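# Product Review Meeting, Ultedix Simulation Package

20 Apr 2023, large meeting room, Surberg office

Simulated view over the gripper in Ultedix, with light marble, dark marble and dark wood beyond.
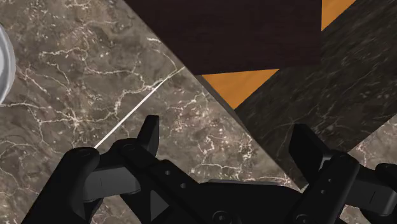 **Present:** the Surberg product group, two colleagues from Duangkaew (by phone), and the account team from Zasstead, who make Ultedix and were kind enough to join us for the first hour.

**Apologies:** the purchasing desk, who had a clash and have asked to see these minutes before the weekend.

## 1. Welcome and last minutes

The chair thanked everyone for coming, especially the Duangkaew colleagues, for whom it was already well into the evening. The last minutes were accepted with one correction: the trial license we were given covers 33 seats, and the figure in the old minutes belonged to a different quote altogether. The note taker is sorry for the mix-up.

## 2. Where the trial stands

Our own team gave a friendly and fairly thorough account of the first weeks with Ultedix. For anyone who missed the earlier meetings, we are looking at it as a way to let customers practice tabletop tasks with a simulated gripper before they commit to buying an arm, and the question before us is whether we offer it under our own name, pass people along to Zasstead, or leave it alone for this year.

The package comes with 212 ready-made rooms and surfaces. So far we have opened 109 of them, and the team would like it known that this was a good deal more pleasant than expected. Loading is quick on the newer machines. On the older office machines it is slow enough that people wander off to make coffee, and Zasstead asked us to send them the specifications so they can look into it.

There was warm praise for the materials. The marble and the wood grain were both mentioned, and the Duangkaew colleagues said that their customers care about this more than we might think, as many of them work in kitchens and showrooms and want to see something close to their own counters.

## 3. Points raised about the view

This took up most of the hour, and it was a good discussion, so it is set down here at some length.

- Some of us find the gripper takes up a lot of room at the bottom of the view. The black body has nice shading on it, but against the dark marble a newcomer may have trouble telling where a finger stops. Zasstead said the color can be changed in the settings file and promised to send a lighter gray version for us to try.
- The thin white line was asked about by nearly everyone. Over the dark surfaces it should be easy to follow, but our testers felt it could get lost among the white veins in the lighter marble. We asked whether it might be offered in a second color. Zasstead thought this was a fair request and will bring it to their developers.
- Duangkaew would like a way to raise the viewpoint a little and save it, so that each trainee doesn't have to set it up again every morning. Our team would be glad of this too.
- Steps between surfaces came up again. The shaded edges are helpful, though one of our testers still wasn't sure which panel was higher, and we agreed that a short page on this in the user guide would go a long way.

## 4. Support and price

Zasstead walked us through the support plans. The basic plan answers by email within 2 working days, and the fuller plan adds a phone line and help with building custom rooms. The feeling at the table was that the basic plan is fine for us, but that Duangkaew would want the fuller one, given how many of their customers are new to all this. Zasstead left the call at this point, with our thanks.

We then talked about price among ourselves. The seat price looks reasonable to most of us. The charge for custom rooms is harder to judge until we know how many customers would ask for one, and it was agreed not to guess. The present offer holds until December, so we have time to do this properly.

## 5. Agreed

- The trial goes on, with the remaining rooms to be opened by the product group.
- Surberg to send the specifications of the older machines to Zasstead.
- Zasstead to send the lighter gripper and reply about the line color and the saved viewpoint.
- Duangkaew to ask a handful of customers what surfaces they would most like to practice on, and to share the answers in whatever form is easiest.
- Purchasing to look over the custom room charges and come back with questions.

## 6. Any other business

The shared folder for trial notes has become rather untidy. Please put your notes under the name of the room you were testing, and leave the old ones where they are for now.

The next meeting will be set once the lighter gripper has arrived and a few of us have had a proper go with it.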